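Skalel K2 benchtop arm: what we saw at the Magaña open day

Print this page | E-mail to a colleague

Skalel calls the K2 a kitchen-ready manipulator. We stock plenty of things with labels like that, so before listing it we sent Perla Bermúdez from our trade desk to Magaña's open day in March, where the arm was put to work on a domestic counter. Her notes are the basis of this page. 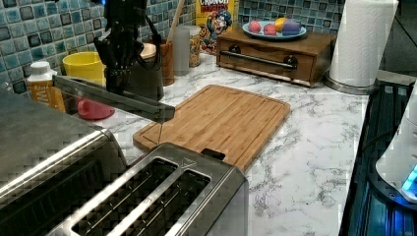
The brochure promises 100 household tasks. Visitors were shown pick-and-place, with toy fruit on a blue plate, and plenty of talk about the rest. Toy fruit doesn't bruise or roll the way the real thing does. Perla asked whether someone could try a ripe peach and was told that was on the roadmap.

To be fair, the counter was a decent test. It had a toaster, a cutting board, a crock of utensils, a cereal box and shiny tile behind the lot, and glare off tile and steel has caught out other arms we've trialled. We would still want to see it done with the lights changed and without a Skalel engineer standing by. 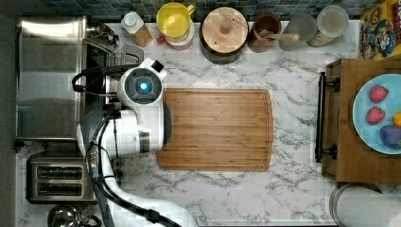 Cabling and clearance

The cables run along the outside of the arm. Ezequiel Huerta, who does our installs, doesn't like that near a sink, and neither do I. Skalel offers a sleeve as an extra. Ask for the price in writing, and ask how you're meant to clean it.

Allow 64 cm of clear bench behind the cutting area. Skalel's sheet says 53, but that leaves no room for a kettle or anything else people keep on a counter.
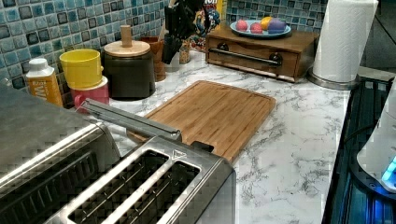
Cups were the other thing we asked about. Skalel's rep said handles were "largely solved", and we couldn't get him to put a number on "largely". The warranty is 26 months, parts only, and the gripper pads count as consumables.

We'll take orders for the K2, but we won't be recommending it for a working kitchen until we've had one on our own bench. Labs and colleges may find it good value. Call before you buy and we'll go through the sheet with you.

Related items
Orport bench clamp kit
Drondance cable sleeve, grey
Skalel K2 spare gripper pads

This site uses cookies to remember your cart. By continuing to browse you agree to their use.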